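About Wultent

Wultent is a small school of languages and bookkeeping for adults. We teach Polish, English and Chinese in the evenings, and bookkeeping for small firms in the mornings. The school belongs to two people, Waldemar Cieślak and Rongrong Xue, and I am the first of them, so please excuse that I write sometimes "I" and sometimes "we". My own English I learned as an adult, from a cassette course and later from a very patient teacher, and I decided to write this page by myself and not to give it to an agency.

How we began

I worked for many years in the accounts office of Plendska, a company that sold paper and envelopes to shops. In the office next to mine sat Rongrong, who took care of the orders from abroad. When the company became smaller we both had to look for something else. She was already teaching Chinese at home to the children of her neighbours, and I was doing the books of a baker and a shoe repairer in the evenings. One day at lunch she asked me why I do not teach the baker to do it himself. I had no good answer. The baker became my first pupil, and he still comes to us every April with a bag of cake and one difficult question about his taxes.

Our first classroom was over a bicycle shop in Trastov Street. It had 12 chairs, a stove, and a window which opened only in summer. We had to stop the lesson when the shop tested bells. After two winters we moved to the present rooms, in the same street but on the ground floor, so that older pupils do not need to climb.

What we teach

The language courses have 60 lessons each and go from autumn to the beginning of summer. The groups are small and we do not mix beginners with people who only say they are beginners. Before the course everybody has a short talk with the teacher. It is free of charge and you do not have to prepare for it. We only want to hear how you speak, and to know what you need the language for. A nurse who will work abroad needs other words than a grandfather who wants to talk with his grandchildren on the telephone.

The bookkeeping course is shorter. It begins with a shoebox full of receipts, because this is how most people keep them, and it finishes with one full year of accounts for a small shop. The shop is called Tian and it exists only in our course book, but some former pupils speak about it as if they had worked there. Rongrong made up the name and the goods (tea, bowls, umbrellas), and I made up the mistakes in the accounts. I am quite proud of the mistakes.

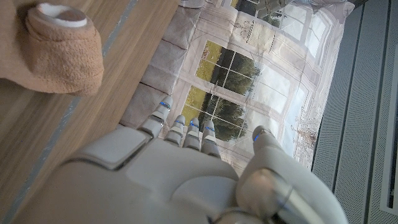

We write most of our course materials ourselves. In the beginning we bought ready books, but the dialogues in them were always at an airport or in a big hotel, and our pupils wanted to know how to ring the landlord about the heating. Now each language has its own reader, which we correct every summer after the pupils have told us what was boring. The Chinese reader is in its sixth version. The Polish one is only in its third, and I admit that the chapter about mushrooms is still too long.

Our library

In the corridor there are shelves with more than 2000 books, mostly gifts. Pupils may borrow them without paying, and we write the title and the name in a green notebook. Of these books 156 are in Chinese, including a good number of cookery books, and they are the ones most often missing. If you have one at home since last year, please bring it back. We will not say anything.

How we work

We try to be fair about money. The fee is paid in two parts, before the autumn term and before the spring term. Who has to stop in the first three weeks gets the money back for the lessons that are left. Who loses his job during the course can finish it, and we will talk about the rest later. In all our years this rule has cost us less than the repair of the roof.

Homework is given every week, but it is not long. Rongrong corrects it with a pencil, I with a blue pen. Neither of us likes red. Mobile phones can stay on the desk if you use them as a dictionary.

There is also the open evening each month, when we drink tea and everybody speaks the language they are learning, with mistakes. Former pupils come too. It begins at 6 in the evening and finishes when the last tram is near.

Visiting us

The office is open from 9 in the morning until 1 in the afternoon, and again from 4. Come in through the courtyard, the door to the street is kept closed in the cold months. If you prefer to write, you can do it in any of our three languages, and one of us will answer in the same one. Mine may be a little slower in Chinese.

Waldemar Cieślak and Rongrong Xue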